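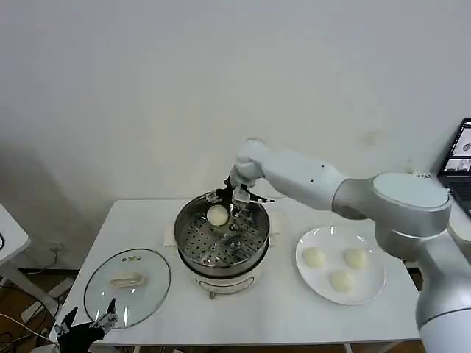 Steamed bun on the steamer tray.

Setting up your Ranach fan feed

1. Open Ranach and tap Stars. Pick the actors and singers you love – up to 13 on a free account, so choose your dearest ones first!
2. Turn on Holiday Posts if you'd like their festival photos and family greetings too.
3. Tap Save, then give it 6 minutes or so to fill up.

Note: old posts stop at 400 per star.

Caution: muting a couple mutes both of them.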